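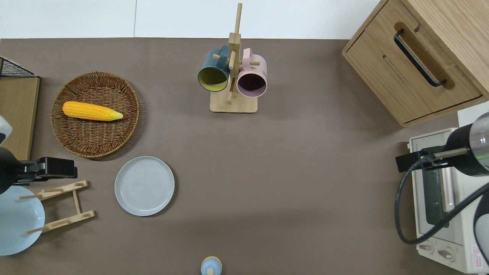
Hello all, and thanks Rachid for getting the readings out so quickly after Friday. My top gust was 50 mph, a fair bit below yours, but I'm tucked in behind the school wall at the Fladholm end and the anemometer never gets a proper go at a south-westerly. I know, I know, Pascal has been on at me to move it for years. The garden took the worst of it. I'd been looking forward to a nice yellow cob lying across a round wicker basket, as up there, and what I've got is a row of sweetcorn leaning at all angles and half of it with the roots out. Has anyone managed to stand theirs back up in July and still get something to eat off it? I've tied mine to canes and heaped soil round the bottoms, so we'll see.

On your question about the amber warning, Rachid, I only got mine at ten past four in the afternoon, by which time next door's trampoline was already in the lane! The Jenura app showed yellow for us right through lunch. I had a look this morning and it still had me down for "light breeze", so I wouldn't trust it for timing. The radio was much quicker. Apolline Ferrand rang me from the top road to say the same, and she'd had hail as well, enough to whiten the steps for a few minutes.

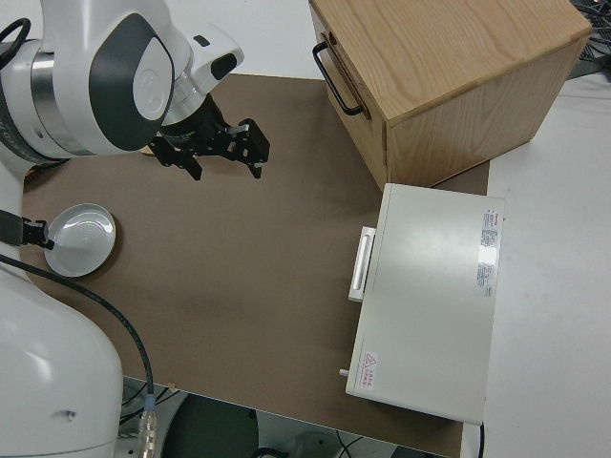
Now, my rainfall. I've got a hole in the record from teatime until I noticed at bedtime, which is maddening, as that's when most of it came down. The manual gauge was fine so I do have the total, only no hourly figures to go with it. The station is a Plukel and the plug at the back of the console just pushes in, no clip or anything, and it had worked itself loose again. What I'm after is a black cable with a decent metal connector on the end, like the one with the blue band near the bottom there — something with a bit of weight to it. Le Goff had nothing in the shop except the same plastic ones. If any of you have changed yours over, please tell me what you bought and whether you had to open up the console to do it.

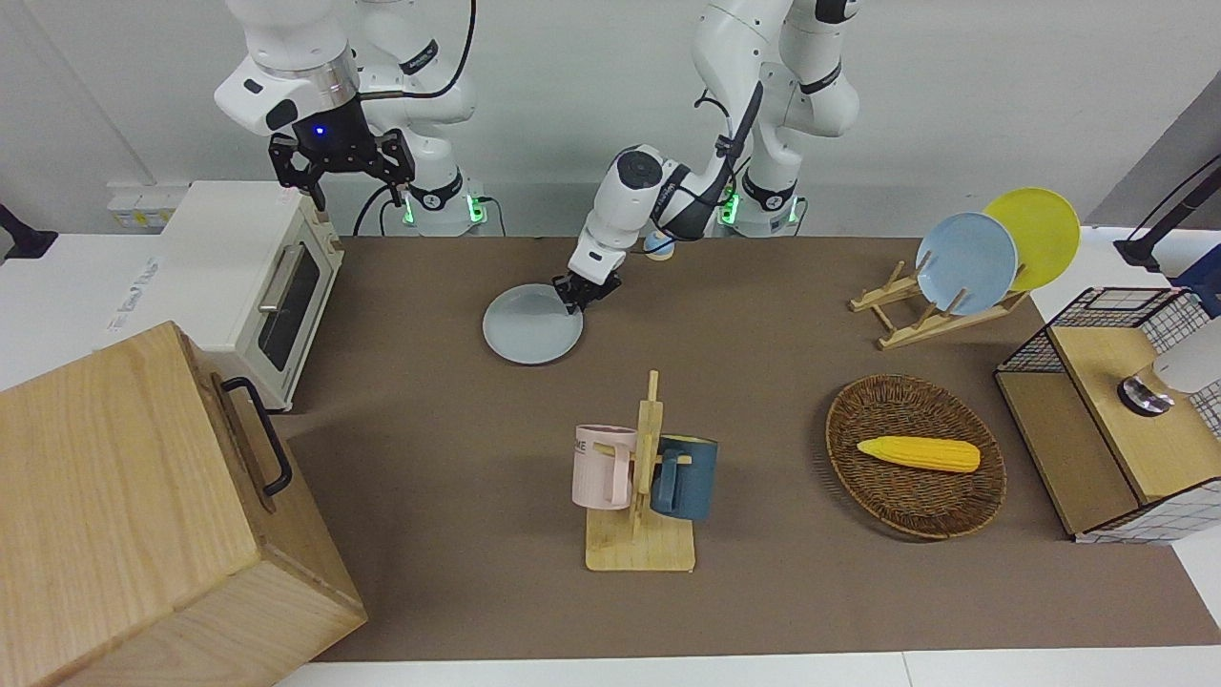
One gripper on the rim of the plate, the other open above the toaster oven.

Power was off here for most of the evening but back before I went up. Vicente, were you on the other line? I'd like to put both times in the summary if I can. I'll type up the whole lot at the weekend, so could everybody send me pressure minimums by then, with the time if you caught it. Mine was just before six. Corrected to sea level please, or say that it isn't!

Monique

On Friday evening, Rachid El-Sayed wrote:

> Evening everyone, quick one while I've still got battery.
> 58 mph here at the harbour and the rain going sideways.
> They're saying 2,000 homes without power this side of the
> river. What time did the amber come through for you all?
> I had it at twenty to four, Vicente Villalba says he never
> got it at all. Gauge readings to follow when I can face
> going out there.
> Rachid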